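모바일 앱 배포 실습 4주차 강의 노트
시스템 앱과 스토어 앱, 업데이트는 어디로 들어오나

지난주에 APK 서명 이야기하다가 시간이 끝났죠? 서명 키 부분은 이어서 하고, 오늘은 폰에 처음부터 깔려 있는 앱이 어떻게 업데이트되는지부터 볼게요. 제가 예전에 Rudell이라는 작은 회사에서 런처를 만들 때 제일 골치 아팠던 주제라 말이 좀 길어질 수 있어요.

시스템 파티션에 들어간 앱은 읽기 전용 영역에 있습니다. 사용자가 지울 수 없고, 원본을 바꾸려면 펌웨어를 새로 내려야 해요. 버튼 색 하나 고치려고 633MB짜리 OTA 파일을 돌린 적도 있습니다(그때 고객센터 분들께 정말 죄송했어요!). 반면 같은 앱을 스토어에 올려 두면 데이터 영역에 새 버전이 설치되고, 원본은 그대로 남은 채 새 버전이 실행됩니다. 설정에서 "업데이트 제거"를 누르면 공장 출고 버전으로 돌아가는 이유가 이거예요.

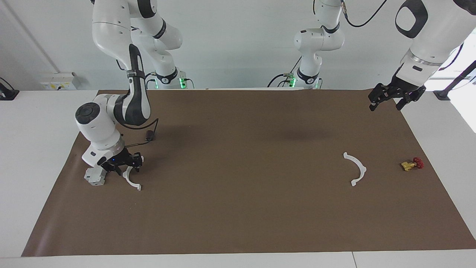
Hiếu Trương
모바일 소프트웨어 과목 담당 강사

그럼 전부 스토어로 빼면 되지 않냐고 물어보는 분이 꼭 있는데, 조건이 있습니다. 우선 서명 키가 같아야 해요. 시스템에 들어간 버전과 스토어 버전의 키가 다르면 설치 단계에서 바로 막힙니다. versionCode도 더 커야 하고요. 실습용 런처 Putier는 시스템 버전이 200, 스토어 버전이 300으로 잡혀 있으니 숫자를 거꾸로 넣어 보고 어떤 오류가 뜨는지 로그를 꼭 확인하세요.

권한 쪽도 헷갈리기 쉬워요. 날씨 앱 Inudier처럼 위치 권한 정도만 쓰는 앱은 분리가 편한데, 런처는 제조사 전용 API를 부르는 경우가 많아서 다른 회사 기기에 설치하면 켜지자마자 죽기도 합니다. 그래서 스토어에서 지원 기기를 제한해 두는 거고, 친구 폰에서는 검색조차 안 되는 일이 생기죠.

단계적 출시는 Arriaga 콘솔 화면을 같이 보면서 할게요. 처음부터 전체에 풀지 말고 2퍼센트에서 시작해서 비정상 종료 비율을 보고 올립니다. 문제가 보이면 출시를 중단할 수 있지만, 이미 받아 간 사람의 앱이 자동으로 예전 버전으로 돌아가지는 않아요. 이거 시험에 안 나와도 기억해 두세요!

과제: Putier를 에뮬레이터의 시스템 영역에 넣고 스토어 버전으로 업데이트한 다음, 두 APK의 경로를 adb로 찾아 적어 오기. 제출은 8월 말까지, 서명 오류로 막힌 분은 로그를 통째로 붙여서 보내 주세요.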